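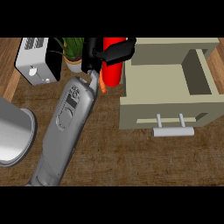
Rawan Najjar wrote to us after the April by-election in Nurkbridge to ask why her polling place had opened with two people still hunting for the seal numbers, and whether the guide could please put the seals before the voter list next time. It could, and we have moved them. Thank you, Rawan!

Section 4. Opening the polling place

Revised August 27, 2022

Please read this part through once at home, with a cup of something, before you try it for real. The morning goes by very quickly, and it is a lot nicer to meet these steps as old friends. You will need your Storo kit, your badge and a pen that works (bring two, pens wander off).

1. Arrive 90 minutes before voting starts and sign the attendance sheet with your fellow clerks.

2. Take the ballot box out of its bag and show the empty inside to everyone present, including any party observers who have come along.

3. Close the lid and fit the numbered seals. Read each number out loud while a second clerk writes it on the seal record, then swap over and check.

Note: If a seal snaps while you are fitting it, don't worry, it happens to all of us. Put the broken piece in the spare envelope, write down its number, and carry on with a new one.

4. Unpack the ballots. They come in pads of 200. Check the first and last number of every pad against the delivery slip.

5. Lay out the voter list. Nurkbridge has more than 2470 names, so the list is split between two tables, and the Tarawneh ward pages go on the table nearer the door.

6. Set up the booths so that no one walking past can see a voter's hand or paper.

Caution: Never open a sealed box during voting hours, even if a voter says they dropped a glove or a shopping list in with their ballot. Call the Clovach office and wait for an answer.

7. Turn to the door checklist on the next page.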